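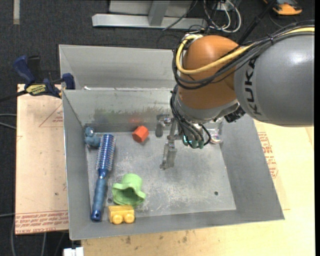

Sheet metal can be folded into an open bin like the gray one on this table.

How Flat Metal Becomes a Box

Sheet metal is metal that has been pressed into a thin, flat layer. Mailboxes, filing cabinets, baking pans and car doors are all made from it. Most sheet metal is steel or aluminum.

Rolling
The metal starts as a thick block called a slab. A steel slab is heated until it glows, then squeezed between heavy rollers. Each pass makes it thinner and longer. The finished strip is wound into a coil. One coil at the Stusero mill weighs 1195 kilograms, as much as a small car.

Gauge
The thickness of sheet steel is often given as a gauge number. The numbers run backward: a bigger number means a thinner sheet. 10 gauge steel is more than 3 millimeters thick and hard to bend by hand. Metal thicker than 6 millimeters is usually called plate.

Cutting
A box begins as a flat shape called a blank. If you unfold a cereal box and lay it on the floor, you are looking at a blank made of cardboard. Metal blanks are cut with large shears, a punch or a laser. Cut edges are sharp, so workers wear gloves and smooth the edges with a file.

Bending
A machine called a press brake makes the folds. The sheet lies over a groove shaped like a V, and a long blade pushes it down into the groove. When the blade lifts, the metal opens up again by a small amount. This is called springback. To get a square corner, the operator bends the sheet slightly too far.

Joining
Corners can be welded, riveted or folded over each other. A folded joint is called a seam.

Why folds matter
A flat sheet is floppy. A folded sheet is stiff. You can test this with paper. Lay a sheet of paper across two books and put a coin in the middle. Then pleat the paper like a fan and try again.

Words to know
Blank: a flat piece cut to shape before bending
Coil: a long strip of metal wound into a roll
Springback: the small amount a bend opens after pressing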